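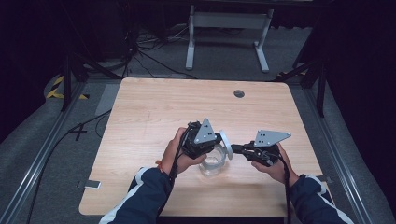 Glassware Workshop Notebook, Gillness
Entry 32: Cloudiness on clear drinking glasses
14 June 2020

Purpose of entry. To record the state of the rinse trial and to set out the work remaining. Entries on the same subject made before the spring closure should be read alongside this one.

Background. The mains supply at Gillness is hard, and clear glasses washed on the premises have been going dull. Two causes are usually confused. The first is scale, a chalky film left when rinse water dries on the surface. The second is etching, in which the surface itself has been worn by detergent and heat. Scale comes away with a weak acid. Etching does not come away with anything, and the glass should be withdrawn.

Method. Plain tumblers from the Dadov batch were washed in the small machine on the standard cycle, using Stonder powder at the dose printed on the tub. One tray was rinsed with tap water and left to dry in the rack. A second tray was given a final rinse in softened water. A third was rinsed with tap water and dried at once with a linen cloth. The machine counter read 2633 at the start of the session.

Each glass was then held against black card beside the window and graded clear, slight or dull. Grading was carried out before the trays were identified to the grader.

Observations.
- Tap water, rack dried: mostly slight, with several dull at the base where drops had collected.
- Softened water, rack dried: clear, apart from faint rings on the rims.
- Tap water, cloth dried: clear, though lint was present and had to be discounted.
- The dull glasses were soaked in Lozano descaler, diluted as directed. All but one came up clear. The remaining glass showed a rainbow tint when tilted and has been recorded as etched.

Remarks. The tint was strongest in the lower third of the etched glass. Its previous washing history is not known, and no conclusion should be drawn from it regarding the Stonder powder. The rack was found to be holding water in its front corners and should be tilted for the next session.

Outstanding. Repeat with the wash temperature reduced. Obtain more black card. Members of the workshop are reminded that descaler must not be poured back into the bottle.

Comments

Would white vinegar do the same job as the Lozano? We use it on the kettle with no trouble.

Our older Dadov tumblers have that rainbow tint as well. Had put it down to age.

Please could the linen cloths be returned to the drawer after use. Two are missing.

Recent entries
Entry 31: Chipped rims and when to withdraw
Entry 30: Storage of stemmed glasses
Entry 29: Removing label glue from jars

Contact the workshop | © Gillness Glassware Workshop | Back to top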